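Search this site Search Clear

Rondgate Place Settings: README

Small set of laid tables, one person per table, everyday stuff. Plate, fork, spoon, cup, plus a soft printed item somewhere behind. Labels say what is on the table and where it sits relative to the plate. Read the notes on the soft items before you use those labels, they are the weak part.

Status: usable. Version 2 of the labels. Version 1 had left and right swapped in one batch, please delete it if you still have a copy.
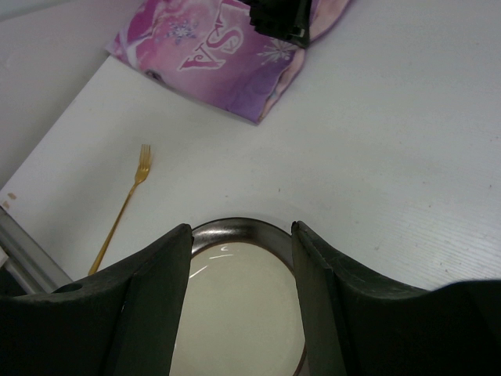 Maintained by: Cameron Sutcliffe | Label review: Aroha Tawhiri | Last edit Dec 6, 2023

What's in it

2,512 images, 202 separate table layouts. Each layout gets one row in layouts.csv and each image gets one row in images.csv. Join on layout_id. Close views and wide views share the same layout_id, so split by layout and not by image or you will leak.

163 layouts are complete, meaning plate, fork, spoon and cup are all down. The rest are partial. Partial ones are not mistakes, keep them in.

Columns in layouts.csv

layout_id
plate (round, other, none)
fork_side (left, right, none)
spoon_side (left, right, none)
cup_pos (upper right, upper left, beside, none)
soft_item (free text, see below)
complete (yes/no)
notes

Sides are always from the diner's seat, front edge of the table nearest you. A close view may only show half the setting. The layout row still describes the whole table, so don't go looking for a spoon in every close view.

The setting we use as the default

Plate in the middle. Fork left of it, tines toward the back of the table. Spoon on the right, bowl toward the back, handle toward the diner. Cup behind and to the right. That's the one most people grew up with in our houses anyway. Kids' version, really, one fork and one spoon is plenty for pasta or rice.

Gold flatware, light blue cup, round plate with a dark rim. Not a matched set and not trying to be. The gold stands out well on a white table, which made the fork/spoon labels quick. Plate labels were slower. Shiny plates pick up the overhead light and the middle can read as pale cream in one view and plain steel in another. We label shape only. If you want a plate color column, add your own, and please don't send it back as a fix.

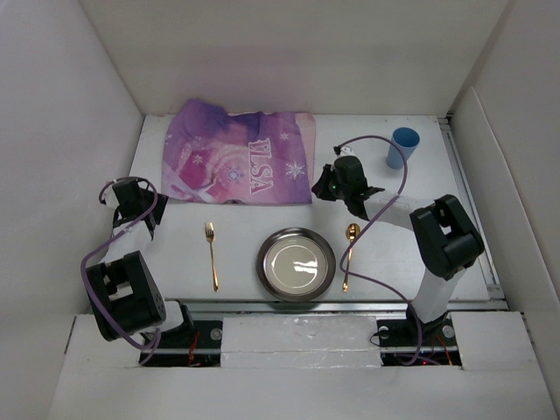
Angle is the other thing that goes wrong. A fork that is straight up and down from the seat can look slanted from close in. We do not score straightness. If the tines point away from the diner it's fine. Aroha wanted a tolerance in degrees, we tried it for a bit in January and gave up, too much arguing over one fork.

Soft items

These sit toward the back, behind the plate. Often crumpled or folded over. Flat and rumpled both count as present. The free text came from whoever was labeling, so you will see cloth, napkin, bag, pouch, wrapper, pink thing, ELSA thing. Some of those are the same item under two names becuase in a close view you can't tell fabric from a soft bag. Wide view wins where there is one. Where there isn't, leave it as soft_item and move on.

Lettering on an item goes in notes, typed as printed, in caps if it's in caps. Don't guess at the letters you can't see. Characters and snowflakes etc don't need a mention.

Known problems

- cup_pos "beside" got used for two different things. Check by eye.
- Spoon marked "none" in some partial layouts where it was only under the cloth. Being fixed.
- Some notes are in shorthand that only Cameron reads. Ask.
- Iltico spreadsheet export drops leading zeros from layout_id. Import that column as text.

Review

Aroha rechecked 300 image rows against their layout rows, mostly close views. Corrections are already in. She did not recheck the free text.

To do

bowl column
merge the duplicate soft item names (Tudose list has a starting point, in /extra)
tidy file names from the Plesudport batch, they still have spaces in them
knife_side, if we ever get round to it

Corrections: send the layout_id and what you think it should be, one line each. Screenshots of a spreadsheet will be ignored.

Get Rondgate updates by email. Enter your address Sign up

Contact | © Rondgate | Back to top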